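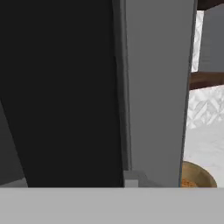

What is Trusimlow?
Trusimlow is a way of training a robot policy on a large pile of simulated kitchen tasks plus a much smaller set of real ones. The simulated episodes are weighted by how closely their wrist view matches what the real arm tends to see at the same stage of a task. It began as a side project in December and quickly took over the lab!

How well does it work?
On our pick-and-place set, the policy trained with weighting finished 86 of 100 real trials. The same network, with the same data and no weighting, finished 81. That's a modest gap and we'd love to see it tested elsewhere, but we're excited that it comes from changing one number per episode and nothing in the network.

How many real demonstrations did you use?
193, all collected by teleoperation in one kitchen. The simulated set is far larger, and you can regenerate it from the seeds in the release.

Why wrist views? Don't the fingers block everything?
They block a lot, especially when the gripper is low over a counter and only a bit of bowl shows past one finger. We first tried dropping those moments from training and the policy got worse at the last few inches of a reach. Our best guess (and it is a guess) is that the position of the visible sliver carries more information than we gave it credit for. Zineb Ashour is running the follow-up on this now.

Do I need photorealistic rendering?
No. We used plain materials and simple lighting. Tile and wood textures are swapped at random between episodes, and that helped more than any rendering upgrade we tried.

What's the difference between Besach and Gandelora?
Besach is the scene generator - it builds the kitchens and places the objects. Gandelora is the training code. You can use either one without the other, and a few people already do.

What is the Tesfamariam split?
The held-out test kitchens. Please don't tune on them.

Where does it fail?
Clear glass, mostly, and anything stacked. Bowls inside bowls are a real headache: the policy grabs the outer rim and takes the whole stack with it. Drawers are untested.

Can I run it on a different arm?
We hope so! You'll need to redo the camera calibration and match your finger geometry in the simulator. Finger shape matters a lot, so measure it carefully.

Last updated 14 May 2026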